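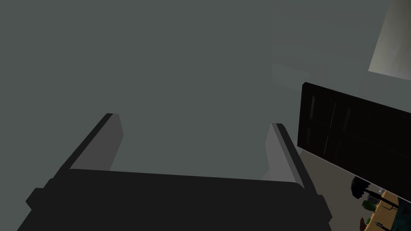
Skalus (simulation kit)

By the Bimura Reference Desk – 3/17/23

Skalus is a software kit for training and testing robot arms in simulated rooms. It is made by the firm Enix and is sold as a yearly license. The kit contains a physics engine, a library of household rooms and objects, and a recorder which saves what the arm sees and does. It is used mostly by small laboratories and by teachers of automation, who want to try grasping tasks before they buy or risk a real arm.

Background

Enix began the work on Skalus as an internal tool. The company was building a controller for a two-finger gripper and needed a way to repeat the same task many times without a person putting the objects back. The first public version was offered in May, under the name Marulanda, and had only kitchen rooms. The name was changed with version 2, when living rooms and storage rooms were added. Some older menus and file folders still carry the word Marulanda, and this can confuse new users.

Rooms and objects

The library has 24 rooms and 1326 objects. Rooms are furnished with tables, cabinets and windows, and small things can be placed on most flat surfaces. Each object has a weight and a friction value, and both can be edited in a plain text file. Wall and floor surfaces can be exchanged separately from the furniture, so one room can be tested with many different looks.

Objects may be placed by hand or by a random rule. With the random rule they are often crowded together, or they lean on one another, and Enix recommends this setting for testing. An arm which does well with one object alone on a table may do badly when other things stand close to it.

The gripper view

The standard arm has a black gripper with two fingers. The main camera is fixed near the gripper and moves with it, so the gripper takes the lower part of the picture and the room turns behind it. When the wrist is raised, the view can be mostly wall, with the furniture small in one corner. A second camera can be placed anywhere in the room, but it is switched off at the start.

In close work the gripper view becomes crowded. A white cylinder with large letters on its dark label, for example, may fill the upper center of the view, with only a few of the letters readable, while the gripper is a flat dark shape below it. Other objects are then partly hidden – a yellow one may show only a sliver. The recorder can save the position of every object together with the picture, and the user can compare what the arm could see with what was really there.

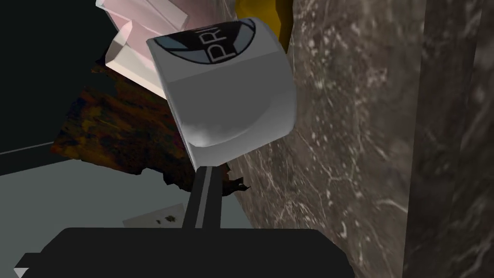

Reception

The review site Bimura tested the kit on an ordinary office computer and gave a mostly positive opinion. It praised the clear manual and the recorder. It criticized the price, 800 dollars per year for one seat, and the long loading time of the larger rooms. The reviewers also wrote that soft and folded materials behave too stiffly, and that users who work with paper or cloth should not trust the results without a test on a real arm.

Enix answered that a new model for soft materials is in preparation, but gave no date for it.

Limitations

Skalus simulates one arm per room. Liquids are not supported. Sound is not recorded, and the force values at the fingers are given only as an average of the two. Files from the Marulanda version can be opened, but their lighting must be set again by hand.

Page last updated: 3 days ago

This site uses cookies to remember your settings. By continuing to read you accept our cookie policy.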